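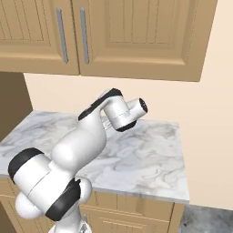 *A robotic arm over a marble worktop (computer render)*

# Dawn surf observer wanted, Clelgate Bay

Wurari puts out a swell and wind report for the Clelgate coast every morning, and we need a new pair of eyes for the north end. The last pair moved inland, where we're told the waves are poor.

The job is to stand on the headland at first light, look at the sea and tell us what it's doing. We have buoys and models for the rest, and they are very good at describing an ocean some distance from ours. On a small east swell the buoy will happily report surf at Clelgate when you could float a teacup off the slipway.

**What you'd be doing**

- Checking 2 beaches, Clelgate main and the cove below the old lookout, and filing a report by 7am
- Estimating wave height on the set waves, in feet, without adding any for pride
- Noting wind direction and strength, state of the tide, and which banks are working
- Writing two or three plain sentences a tired person can read in a car park
- A short update at midday when the wind swings, which in spring is most days

Shifts run four mornings a week, nearly three hours each once you count the walk back up. You'd share the rota with our Stikonholm observer, who covers the south end and will swap mornings if asked nicely.

**What we're after**

You should surf, or have surfed, or have spent long enough staring at waves that your family has mentioned it. You need to tell a groundswell from wind slop, and offshore from "it felt all right behind the van". Local knowledge helps a great deal. So does your own transport, as the first bus reaches the headland well after the report is due.

We'd rather not hear from anyone who plans to mark down the good days to keep the crowds off. We have had one of those. The readers noticed before we did.

**Pay and kit**

Paid by the shift, with mileage, at the same rate in flat spells as in a run of decent swell. We supply a hand-held wind meter, a waterproof jacket in one of the two sizes we have left, and a login to Kuusisto, the forecasting software, which is slow but means well. You may surf once the report is in -- please file it first.

**How to apply**

Go and look at any beach you like, then send us a report on it in under 100 words, along with a few lines about yourself. No CV needed. Applications close at the end of June, and we'll ask the likely ones to come and do a trial morning on the headland. Bring a flask.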